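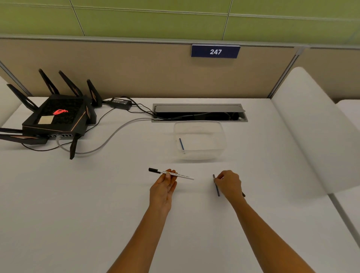 Desk 247, marker and stick task, clear container on the table.

Evaluation diary, Bovitwood demonstration recording service. Entry for the third session, June.

The session opened at 9:10 a.m. The office had received the Mundon task cards the previous afternoon, and the operator read through the set once before work began. Bovitwood supplies the cards as part of its standard package, together with the recording software, a storage account and a weekly quality report. The package under review is the smallest of those offered. It covers 124 recorded demonstrations, to be used in teaching a two-armed robot to handle small items at a desk.

The cards assigned for the morning concern pens, caps, thin sticks and a clear container. The wording was found to be plain in most places. Card 19 asks the operator to "present the marker" without stating which hand is to be used. A written query was sent to the Bovitwood support desk at 9:40 a.m. and a reply was received before lunch. Either hand is accepted, provided the same hand is kept for the whole demonstration. The office has asked that this be printed on the card.

Upload was carried out over the local network and gave no difficulty. The software accepted each recording without a restart, an improvement on the second session, when it closed twice and the operator had to sign in again. The progress bar still shows no remaining time. This was raised in May and remains open. 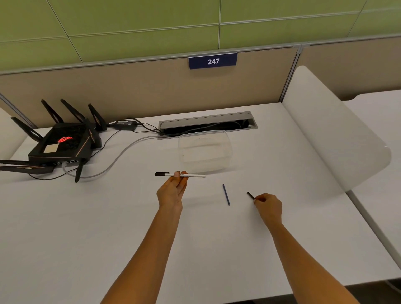 Same desk, marker in the left hand and a marker cap in the right.

The cap cards took longer than planned. Bovitwood asks that both hands remain in view from start to finish, and the software rejects a recording in which either is lost. Of the morning's recordings, 5 were returned for this reason. The notice gives the time at which the hand was lost, and the operator found this useful in repeating the work. The office considers the rule reasonable, but it should be stated on the first page of the guide. At present it appears in an appendix.

By 3:30 p.m. the total accepted across all sessions stood at 72. The supplier's schedule calls for a higher number at this stage, and an extension of the trial has been requested through Pildale, the reseller.

The Çınar package, reviewed earlier in the spring, offered fewer cards and a slower reply from support, though its labeling screen was easier to read. Both price sheets have been placed in the review folder. The Bovitwood sheet does not say whether rejected recordings are charged, and a question on that point went to Pildale at 4:15 p.m.

The next session will begin with the remaining cap cards. A second operator is to be trained on the software beforehand, using the short version of the guide.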